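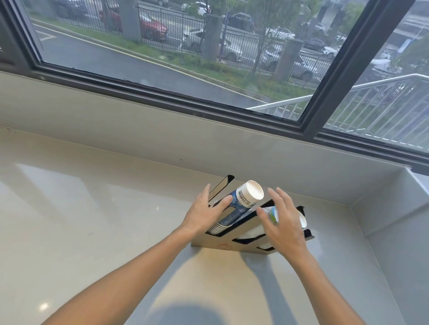

*Hand around a cup in the lower holder of the dispenser by the window, left hand steadying the upper one.*

# Cup faults at the Vovero drinks robot: your questions

Updated 7/8/25

Thank you to everyone who wrote in after the trouble in June. We've had a lot of kind notes and a few cross ones (fair enough!), and the same questions kept coming up, so Sushil Kanaujia and I have tried to answer them in one place.

**What went wrong?**

The robot arm took two nested paper cups instead of one, and its grip, which is set for a single wall, squeezed them out of shape. The cup sensor still read "cup present," so the arm carried on to the hot water spout and filled a cup that was leaning badly. It tipped on the way to the hatch. The water went into the drip tray and over the front of the machine, and we're very relieved to say that no one was burned.

**Did it happen only once?**

The spill did, yes. But when Sushil went through the log he found 9 double picks out of 138 drinks that same day. The other eight had stopped with a grip fault before reaching the spout, and people had simply pressed Reset and tried again, as I'm afraid I have done myself.

**Why do cups stick together?**

Mostly it's how they go in. If you push a fresh stack down hard, the rims wedge into each other and the bottom of one cup grips the next. Damp air makes it worse, and so does mixing two print designs from different suppliers, as the sizes can differ by a hair even when they look the same.

**Can I still get a drink while the arm is off?**

Of course! Take a paper cup by hand from the counter dispenser. Rest your fingertips on the holder so it doesn't shift, then ease one cup out with a small twist. If two come together, please don't push the spare back in. Leave it on the counter and we'll see to it.

**What should I do if the arm stops with a cup in its grip?**

Press the red stop button and leave the hatch closed, however tempting it is to reach in and help. The arm can move again when the fault clears, and the water may be as hot as 75 °C. Then call Tarun Yadav at the Bhatt desk.

**What has been changed?**

The arm now weighs the cup before it goes anywhere near the spout, and a double pick sends it to the reject bin. Reset needs a staff key, too, so a fault can't be cleared just by pressing again.

**When will it be back on full service?**

Cold drinks are running now. Hot drinks will follow once Tarun has finished his test pours and signed the sheet on the side of the machine.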